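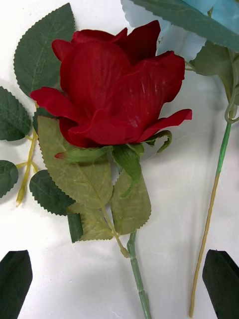 **Handout 2: Grasping thin things with a homemade arm**
Shared workshop, 2 Sep 2019. Notes by Austra Priedītis.

The Wurton arm was built to pick up blocks, and it is very good at blocks. Blocks have flat sides and no opinions. For this unit we give it artificial flowers, which offer plenty of material to grab and very little of it worth grabbing. Take the red rose: the bloom is the biggest target and the worst one, all loose fabric petals, while the stem is a slightly ridged plastic rod that runs straight down from the leaves between the two open fingers. Go for the stem. The yellowish stem over by the right finger belongs to the blue flower, and your planner will want it too.

**Before you power up**

- Set the finger opening to 45 mm. The Drirkier servo buzzes if you ask for more.
- Close at speed 2. Speed 3 exists mainly to sell replacement fingertips.
- Zero the wrist, then zero it again. The first one is for show.

**Exercise**

Run 13 grasps on a single stem, then repeat with the foliage overlapping. Log the closing current each time. Anything over 300 mA means you have caught the table – stop and raise the wrist.

Saarinen's old bracket fits, if you file the left hole. The Zunby one doesn't, whatever the label on the drawer says.

Logs go in the shared folder. Rewiring the wrist waits until December.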